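Subject: Re: [stemden-admin] Moving the print queues off the old Novell box
Date: 2009-08-27

> We have 16 queues left on the Novell server at Todlow. Can they go
> straight to the CUPS host at Coste, or does each one need a new
> queue name first? The drivers on the client side are a mix, and
> I'd like to avoid touching every desktop twice. Also, is there any
> reason to keep IPX alive on that segment once the queues are gone?

They can go straight across, with two exceptions. CUPS queue names can't contain spaces, slashes or `#`, and two of yours have a slash in them. Rename those two on the old box first, leave them a week, then move them with the rest. The other 14 can keep their names.

On the client side, what matters is how each desktop reaches the queue today. There are three cases:

- Desktops that capture LPT1 at login. The capture line is in the container login script, so one edit covers all of them. Comment it out and call the replacement batch file in the same place.
- Desktops with an NDPS printer installed by hand. These have to be visited once. Remove the printer before removing the client, or the port entry stays in the registry and the spooler stalls on startup.
- Desktops that already print over LPR to the old server's address. Change the address and leave the queue name alone.

I did the Stemden office this way in December. The third group was larger than the inventory said, mostly machines that had been reimaged at one time or another and never written down. Run a capture on the old server's port 515 for a full working day before you trust any list. Half a day misses the people who only print invoices.

For the new queues I would use IPP on port 631 for everything that supports it and keep `cups-lpd` only for the leftovers. With `cups-lpd` you lose per-user accounting unless the client sends a sane user name, and several of ours send the host name in that field. If Coste bills by department, find that out before the cutover.

Settings I changed from the defaults:

```
MaxJobs 587
MaxJobsPerPrinter 0
PreserveJobHistory Yes
PreserveJobFiles No
Timeout 300
```

The MaxJobs value is odd only because it was carried over from the old spooler volume, where it was the most jobs the disk would hold. It has never been a problem. `PreserveJobFiles No` does matter – with it on, `/var/spool/cups` filled up in 12 days.

The duplex option will bite you on the older PPDs. Some call it `Duplex`, some call it `EFDuplex`, and the old queues set it in the print job header so the client never had to know. Check each one with `lpoptions -p queue -l` and set the default on the server. If a queue has no duplex line in the output at all, the PPD was written for the model without the duplexer, and you need the other file from the vendor disk.

My notes for the Stemden PPDs are being typed up. 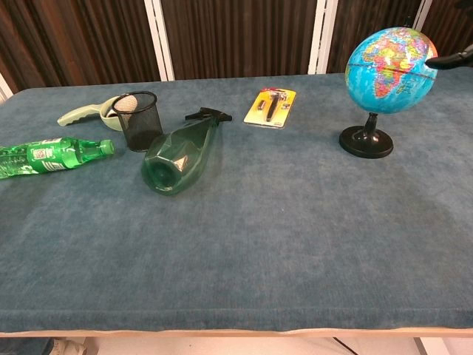

Back room table, green soda bottle at the left.

When they're finished I'll put them on the list's file area as plain text. They cover the nine models we had, including the two label printers, which need a raw queue and no filter.

On IPX: once the queues are gone I know of no reason to keep it, but look for SAP traffic first. We found a time clock still advertising over IPX 15 days after I had declared the segment clean. It had an IP stack too, turned off in a menu. Filter IPX at the router for a week before removing it from the switch config, so that putting it back is a one-line change.

The order I'd use at Todlow:

1. Capture on port 515 for one working day, and log the NDPS connections at the same time.
2. Rename the two slash queues.
3. Build all the queues at Coste, disabled, and print a test page from each with `cupsenable` and then `cupsdisable`.
4. Edit the login script on an evening when payroll isn't running.
5. Visit the NDPS desktops.
6. Stop the old queues from accepting jobs, but leave the server up.
7. Filter IPX.

Between steps 6 and 7 leave the server alone. A queue that rejects jobs gives the user an error, and you get a phone call with a machine name in it. A server that's switched off gives them a hang at login, and the call you get is that the network is slow.

One question back: is the link between Todlow and Coste still the old one? Rendering at Coste means the raster data comes back over it, and the drawing office files get large. If it is, put a small CUPS box at Todlow for the plotter and keep that queue local.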